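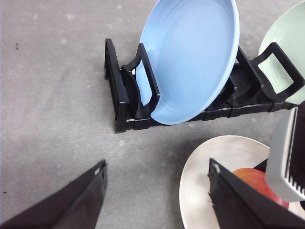
OK so I have been down a secondhand dinnerware hole since May and I need to put it all in one place. Thread for anyone who also turns over plates in thrift stores to read the bottom!

It started with one Takano cereal bowl. I had it all through college, chipped it, kept using it, then dropped it down the back steps. Went looking for another one and found out they quit making that shape years ago. And that's how you end up with alerts set for bowls.

First thing I learned: a pattern name is almost useless by itself. Sellers make them up. I have seen the same Takano soup plate listed as "Meadow", "Spring Leaf" and "green rim retro". What you want is the number on the bottom. Mine is 3084. Type that in and everything opens up.

(If the number has worn off, try measuring the plate across the top and searching by size plus maker. Slow, but I've found some good stuff that way.)

Second thing: the foot ring tells you so much! Run a fingertip around it. Rough and gritty means it will scratch whatever you stack under it. Smooth means either it was polished at the factory or somebody ate off it for decades, and I love both of those.

Valente people, I see you, I respect you, I can't afford you. Those dinner plates with the pulled-up rim are gorgeous and they weigh as much as a small dog. I held one at an estate sale and had to go stand in the garage for a minute.

Kallard is where I tell everybody to start. Plain, tough, stacks like a dream, and people give it away in boxes because they think it looks like cafeteria stuff. It does look like cafeteria stuff! That's the good part!

My best find so far – a box of 36 Kallard pieces for 21 dollars at a church sale at closing time. Plates, saucers, a gravy boat I will never use and will never part with. Two of the saucers were a different maker and I didn't even care. 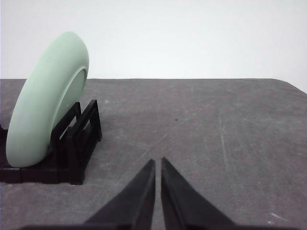 Storing them: I used to stack everything flat, big piles, and the bottom plates always came out with gray marks. Now I put a paper towel between the ones with rough feet. Coffee filters work too and they're already round.

About those gray marks, since three of you asked last time. They're usually metal from knives and forks sitting on top of the glaze, so a lot of them come off. Baking soda and a little water, soft cloth, patience. Try a small spot on the underside first and stay away from gold trim.

Cracks are a different story. Hold the plate on your fingertips and tap the rim with a knuckle. A good one rings. A cracked one sort of goes "tock". I do this in stores and yes, people look at me.

I don't eat off anything with crazing all over it or a glaze I can't place. Those go under plants or on the wall. The older bright ones especially – please look them up before you put soup in them.

Somebody asked about Grondura. I own exactly one piece, a serving platter, and it's a weird heavy oval thing with a thumbprint dent at each end where you pick it up. Perfect for corn on the cob. If you ever see the matching lidded dish, message me, I'm serious, any hour.

Mixing patterns: do it! I was so nervous about this. My rule now is that the sizes should match and the colors can do whatever they want. Six plates the same width in six different greens look great on a table. Same color in six sizes just looks like you lost a bet.

Still hunting: Takano 3084 cereal bowls. I have 2 now. I'd like four. The cup handles in that line are tiny, one finger only, so skip those unless you're a one-finger person.

Going to an estate sale tomorrow at 7 in the morning because the listing had a blurry stack of something pale in the corner of a pantry shelf. Will report back!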